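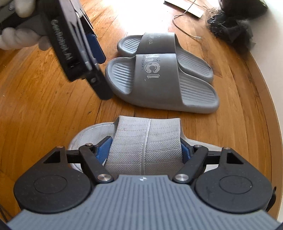 Gray slides on the wood floor.

Tilus Spin Mop review: four months in

I should say up front that I'm not a gadget person. I had a string mop and a bucket for years and was perfectly happy, or so I thought, until my neighbor Soudabeh Tabrizi came over one Wednesday with her Tilus under her arm and did my kitchen while I was still making the tea. I ordered one that night. So yes, I'm an easy sell, and you can weigh the rest of this accordingly.

The Tilus is a corded electric mop with two round pads that spin toward each other at the bottom. You fill a little tank on the handle, squeeze the trigger to spray, and the pads do the scrubbing. You don't push down at all, you just sort of steer it (the first time I did push down, out of habit, and it slid sideways into the dishwasher). It comes with two sets of pads, a measuring cap, and a storage tray. No cleaning solution in the box, which annoyed me a bit at the price.

Setup took me less time than finding my reading glasses. The handle comes in three pieces and they click together, and one of the clicks is very stiff. I had to stand on it. Mine has never come loose since, so fair enough.

How it cleans

On wood it's great, really great. My floors are the main reason I bought it, because the old mop always left too much water behind and I'd be on my knees with a towel afterward. With the Tilus the pads get damp and stay damp, and the floor dries before I've finished putting the chairs back. I do one squeeze of the trigger per stretch of floor, two near the stove. The booklet says to spray constantly and I'd ignore that on wood.

On the kitchen tile it's good but I wouldn't say amazing. Flat tile comes up beautifully. The grout lines are another matter, since the pads skate right over them, and I still get the brush out for those when I can't stand looking at them any longer. Dried-on oatmeal took three passes. Candle wax, forget it.

Streaks were a problem for the first couple of weeks and I nearly sent the thing back over it. I was using my usual floor soap, about which the booklet is very stern, and it was leaving a haze you could see whenever the sun came in low. Azlan Harahap at the hardware store told me to run it with plain warm water a few times to get the old soap off, and then switch to a few drops of the Soltani concentrate. That did it! The shine came back and I've stayed with the Soltani. One bottle looks like it'll last me until I'm old.

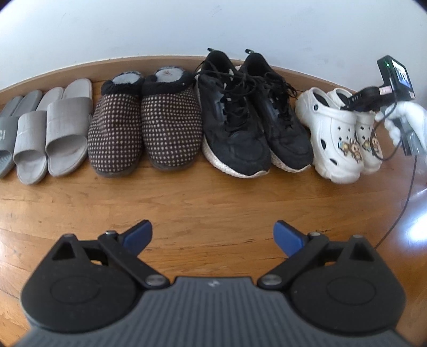 Edges are the weak spot with round pads, and I went back and forth on whether to take a whole star off for it. Two circles can't fill a corner, so there's always a little triangle of dust left behind, and along a straight wall you have to go slowly and tilt the handle out to get the pads up close. The wall with the shoes is my test for this. They get parked right up against the baseboard, the gray slides at one end and then those brown slippers with the cream dots, and that's exactly the strip where the grit collects. Slides I just nudge along with the mop head and they don't care. The slippers have a fleece lining and a fuzzy collar, so I pick them up first, having once met a wet fuzzy slipper with a bare foot. After that it's one slow pass each way, and it gets most of it. I finish the corner with a rag, same as I did with the string mop.

The cord

It's 18 feet, and I know a lot of people will stop reading at the word cord. I went corded on purpose. My sister-in-law Fereshteh Ebrahimi has the cordless Jener and likes it fine, but she has to stop and recharge before she gets upstairs, and it's noticeably heavier to lug around. With the Tilus I change outlets once downstairs and I'm done. My place is 1,000 square feet, if that helps you picture it. There's a hook on the handle to keep the cord out from underfoot, and it works about as well as those hooks ever do.

Noise

A low hum, louder than a fan and much quieter than my vacuum. I can hear the radio over it. The cat leaves the room, but the cat also leaves the room for the toaster.

The tank

It holds 300 ml, and I fill it twice to do the whole downstairs. The fill hole is small and set at a silly angle, so you end up holding the mop sideways under the faucet like a trombone. I use a jug now. The tank isn't removable and I can't for the life of me see why. If Tilus fixes one thing on the next model I hope it's this.

Washing the pads

They pull off (Velcro) and go in the machine with the towels. Skip the fabric softener. Mine have gone a bit gray but haven't thinned out. Replacement pads come in a pack of 4 and I found them cheaper at Istelance than from the maker, same exact pads as far as I can tell.

Would I buy it again? Yes, and I'd get the spare pads in the same order. If your house is mostly tile with deep grout I'd look at a steam one first. For wood floors I'm very happy, and my knees are even happier.

Four stars out of five. The missing one is half for the tank and half for the corners.

Update, June: the trigger started sticking a little. I rinsed the tank with white vinegar, let it sit over lunch, and it's been fine since.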